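Print
E-mail

Come teach a robot to tidy up (paid, no experience needed)

Hi! I'm Crescencio Zabala and I run the demonstration room at Wesetell. I'm looking for people who'd like to spend part of their October showing a robot arm how to put things away. You move, it copies, we keep the recording, and then you do it again. And again! I did it myself for most of last year and I still sit down for a turn whenever there's a gap in the schedule.

So what would you be doing? Two kinds of work. Some sessions are by hand, which means you take hold of the arm and guide it through the job: reach, close, lift, carry, let go. The other kind is by remote control. You sit at a desk with a pair of handles (ours are the Ristov ones, they're light, your wrists will thank you) and the arm does what your hand does, a tiny bit behind you. Most people are clumsy for the first hour. I sure was. By the second session you stop thinking about the handles at all.

We need 3000 good recordings for this round, and so far we have 294, so there's plenty left for you. A good recording is smooth and unhurried, with no long pauses in the middle. If you drop something, just say so and we'll mark it and move on. I'm not going to be grumpy about it. We need the bad ones too, a few of them anyway.

Sessions last 4 hours with a long break, starting at 9 a.m. or 1:30 p.m. You can sign up for as few as two. Pay is by the session, and you get the full amount even if the arm acts up and we have to send you home early (it happens, usually when I've been bragging about it).

The task for this round is sorting: groceries in one basket, bathroom stuff in the other. You'll get a card with the order to do things in, and we shuffle the table between runs so you don't go on autopilot. 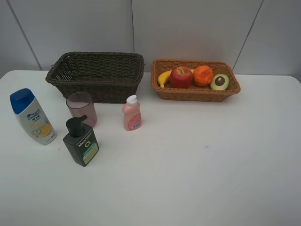 Sorting task: fruit in the tan basket, bottles and cup still to go.

You should be 18 or over and okay with sitting for a while. Left-handers, please write, I have far too few of you. Gamers, knitters, retired dentists, anybody with patient hands is welcome. No coding, no math.

We're on the second floor of the Lenico building, the door past the Van Loon showroom. To sign up, use the e-mail link on this page and tell me your name, which hand you favor, and whether mornings or afternoons suit you. I answer everything myself, so give me a day or two.

Print
E-mail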